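Karnlow Records: minutes of the March label meeting

Present: Hortensia Garrido (chair), Narayanan Varma, Ermelinda Morais, Evander Chisholm (minutes). Apologies: Aldana Echeverría.

1. Lakier twelve-inch. NV wants 800 pressed. HG asked who is going to buy them, as the last one sold 210. NV said the new tracks are stronger. EM has heard them and was not sure. Agreed to ask the plant for prices at both numbers before anything is signed.
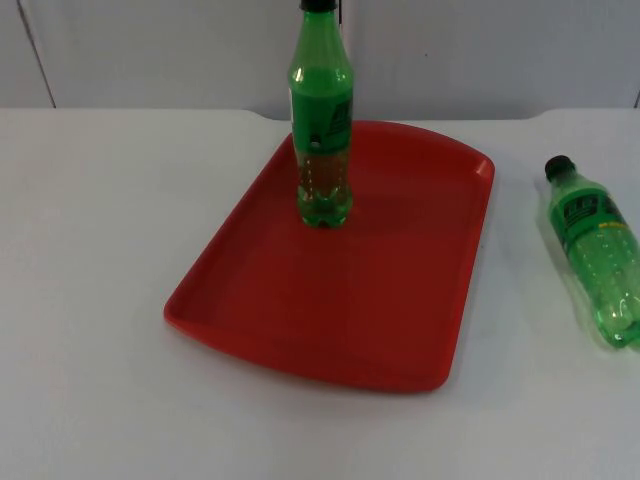

2. Satport showcase. The promoter is offering 100 pounds and "exposure" for a two-hour live set with visuals. EC pointed out that the van costs more than that. HG will reply asking for a proper fee and does not expect to get one.

3. Petridis remix. Promised for January, still no stems back. NV says it is nearly done. Minuted that he said so last time.

4. Streaming report. Up 10 per cent, according to the distributor. EM could not match this to the payments. AE to query.

AOB: none. Closed 9.40pm.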